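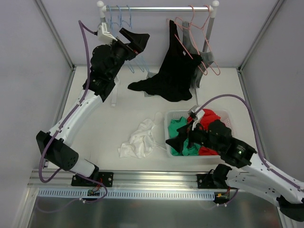
How does soap get your socks clean?

Think about the muckiest thing you have ever done to a sock. Perhaps you ran across a wet football pitch, or dropped a forkful of spaghetti on your foot. Water on its own can wash away some of that mess, but it is hopeless with grease. Try it! Put a drop of cooking oil in a glass of water and stir as hard as you like. Stop stirring, and up floats the oil again.

Soap can sort this out, and the way it does it is brilliant.

Soap is made of molecules, far too small to see even with a school microscope. Each one is a bit like a tadpole, with a round head and a long tail. The head loves water. The tail can't stand water, but it loves grease! So when soap meets a greasy splodge, all the tails dive into the grease and all the heads stay outside in the water. Soon the splodge is broken into tiny balls, each with a coat of soap around it, and the water can carry them off down the drain.

Why does a washing machine spin?

First it turns slowly, so that the clothes tumble and rub together and the soapy water gets into every fold. Later comes the noisy bit. The drum might whizz round 500 times in a single minute (faster machines go well past 989), and the water is flung out through the little holes in the sides. You can feel something similar when you go round a corner on a fast fairground ride and get squashed against your seat.

What did people do before machines?

They scrubbed! Sólveig Þorgeirsson grew up in Remimcombe and remembers washday taking from breakfast until teatime, with a copper full of hot water, a washboard and a very sore pair of hands. In February the sheets sometimes froze on the line, as stiff as doors.

Something to try at home

Sprinkle pepper on a bowl of water. Put a dab of washing-up liquid on your fingertip and touch the middle. Whoosh! Off goes the pepper to the sides. Now try it with warm water, and see if the pepper moves any faster.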